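1/ Lu en entier le guide de rangement Jomomo. 17 règles, dont 11 qui disent la même chose : achetez des paniers.

2/ L'autrice, Tülin Kaplan, affirme qu'un foyer possède 2616 objets « dormants ». Source ? Aucune. J'ai cherché dans les notes, il n'y a pas de notes.

3/ Admettons. On trie par couleur, par forme, par « intention » — je cite. Chez moi, l'intention d'un tournevis reste floue.
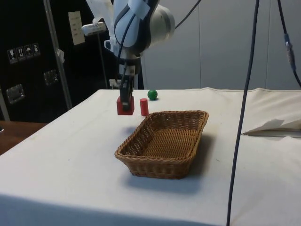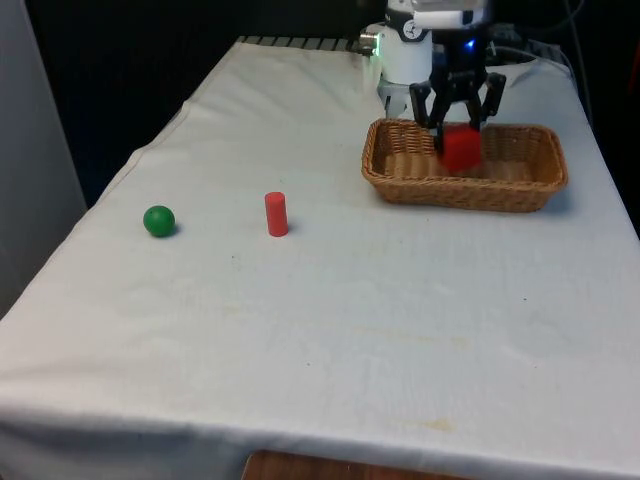

Un panier en osier, et on recommence.
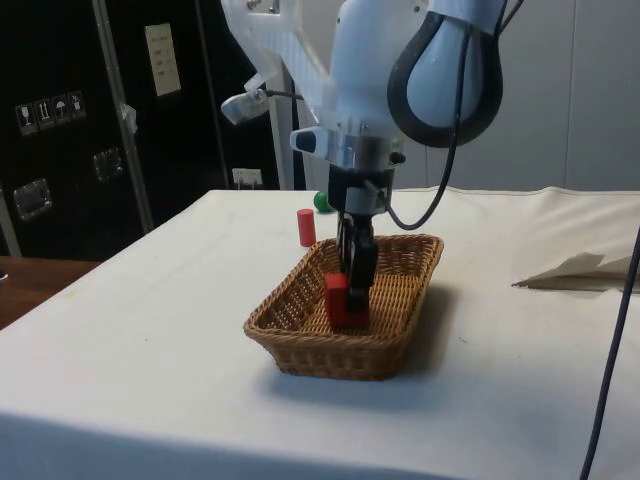
4/ Le chapitre sur les papiers tient en une page. C'est pourtant là que tout le monde coule. Les garanties, on les garde combien de temps ? Mystère.

5/ Ma voisine a suivi la méthode en avril. Elle cherche encore son passeport.

6/ Je veux bien changer d'avis si quelqu'un tient le système plus d'un an — avec des enfants, sinon ça ne compte pas.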